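Pleken two-arm cell, handout 4: setup and routine care
Trondance workshop course, revised August 9, 2025

Read this before the bench session. The arm controller stays in hold mode until both wrists have been inspected.

1. Wrist and cable
Check every housing screw at the wrist. The cable must keep a free loop over the arm at full reach. Replace any cable with worn jacket. Log the result on the Pastor sheet. 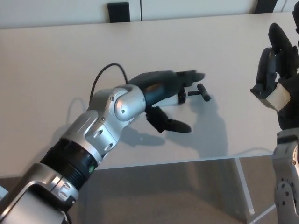 Figure 1. Left hand above the T-shaped test part; right hand held clear.

2. Approach height
Teach the approach point 40 mm above the part, then step down in 10 mm moves. Keep the second arm out of the shared zone. If the hand drifts sideways between steps, stop and rezero the wrist joint.

3. Long parts
Use a caulking gun laid flat. Open the fingers fully before the descent and approach one end of the barrel.

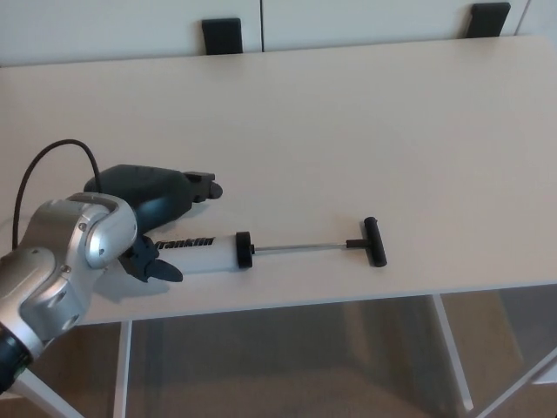 Repeat the approach at reduced speed and compare the stored positions. Grease the wrist joint every 500 hours and check finger wear every 200. Spare fingers are ordered through the Trositz store; the next order closes in December.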